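Old saints' day customs your family still keeps?

kadance49
Joined July 2023
My grandmother kept a whole calendar of saints in her head and I'm trying to write down what I remember before it goes. For St. Blaise she had us hold two crossed candles under our chins (unlit, thank goodness). For St. Agatha she got bread blessed and kept a piece in the drawer with the good scissors, all year, against fire. My cousins say the bread was for St. Nicholas of Tolentino and I've mixed them up. Anybody else grow up with bread in a drawer? 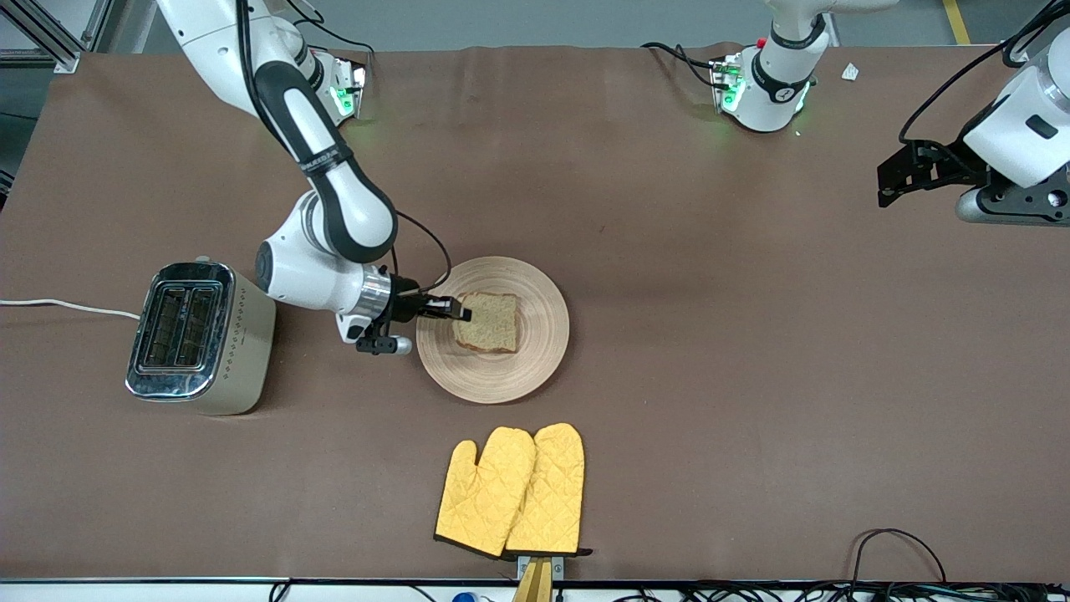

Whole wheat on the round plate

hermans_69
We had St. Agatha bread! My mother's people were from the south of Germany and it was a big thing there. Yours sounds right to me. A bit of it went to the cows too, back when there were cows.

Leton
It could be either one. Nicholas of Tolentino has his own blessed bread, little rolls, and the story is that he got well after eating bread dipped in water. That one was given to sick people. If it was for fire I'd go with Agatha, on account of Mount Etna and her veil.

kadance49
It was definitely fire. She told us about the veil and the lava every single year. So my cousins are wrong and I'm going to enjoy telling them.

Jundemen
I'm going to be the grump. A lot of this gets called "ancient" or "pagan" and there's hardly ever anything to back it up. Somebody upthread on the St. Brigid topic said the rush crosses go back to before Christianity. Maybe they do, but the written mentions are pretty late. I'd just write down what your grandmother did and leave the theories out of it.

Leton
I don't think kadance49 said anything about pagans?

Jundemen
Fair, she didn't. I'm carrying over a fight from the other thread. Sorry.

hermans_69
I'd still put the theories in, if Grandma had them. What people believed about a custom is part of the custom. My mother swore the candles were Roman and I'd never leave that out. 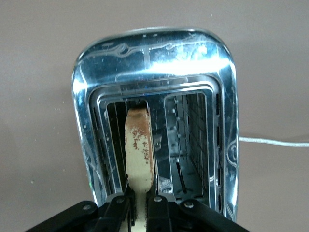 Scrollwork on the chrome toaster

Ratree Sitthichai
I married into a family that does St. Mark's Day in April, with a walk out to the fields and a litany. Except there aren't any fields now so we go past the tire shop. My father-in-law Santino Olivares leads it and he skips saints he doesn't care for. I tried to follow along in a book once and got lost by the second page.

kadance49
Ha! Which ones does he skip?

Ratree Sitthichai
Jerome, always. Too bad tempered, he says.

Leton
That's hard on Jerome. Do you know if they did the walk back in the old country or only started it over here?

Ratree Sitthichai
I'll ask him on the phone tonight. His sister says one thing and he says another, so don't expect much.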